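Flumis launches four-drawer desktop cabinet for people with nowhere to put the stapler

Karcombe, September

I've wanted to write this one for months, so forgive me if I go on a bit. Flumis has a new desktop drawer cabinet. It's called the Halim, it comes in light grey, and it goes on sale this month from our Karcombe shop and our website for £29.

We're a small storage firm and most of what we've made so far has been for kitchens and hallways. But customers kept asking us for something to sit on a desk or a worktop, with drawers that would take the bits and pieces of an ordinary day: chargers, stamps, tape, the spare keys, that one screwdriver everybody in the house is always after. I had the same problem at home (my pens lived in a mug and my receipts lived under the mug), so I was very happy to be handed the job.

The Halim has four drawers, one above the other, with plain matt fronts and a simple U-shaped metal handle in the middle of each of the ones you'll reach for most. We went round and round on the handles! We tried cut-out finger holes, we tried little knobs, and in the end we kept coming back to a straight bar you can hook two fingers behind without looking. It's a pale silvery grey, so it sits quietly against the cabinet. 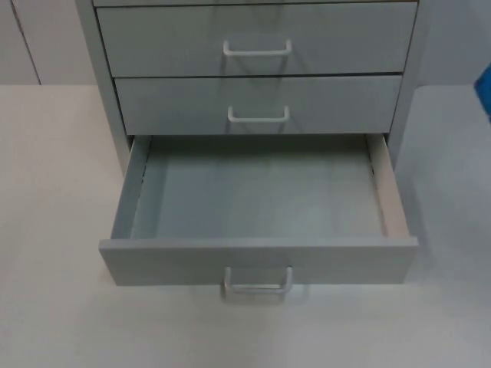 The Halim, bottom drawer open
Written by the Flumis product desk

The bottom drawer is my favourite. It's shallow, with a flat floor, and it pulls out towards you like a tray. I keep envelopes in mine, laid flat, and a notebook on top. A colleague uses hers for sewing patterns, and there's a Halim on the Brallow shop counter that holds nothing but gift tags and ribbon.

We tried the cabinet out before launch in 13 homes and small offices. People had it for 2 months and we asked them to use it however they liked and then tell us what annoyed them. The main grumble was that early drawers could be pulled right out by accident, so we've added a stop. Several people also asked for dividers — they're on the way, and we hope to have them by December.

The first batch is 400 cabinets, all in light grey. If those go well we'd love to do a second colour, and we'll be asking customers to help us choose it. It arrives in one piece, so there's nothing to put together, and a wipe with a damp cloth is all the cleaning it needs.

You can see the Halim and try the drawers for yourself at our Karcombe shop, or at Brallow from the end of the month. Press samples and further pictures are available from the Flumis press desk on request.

Ends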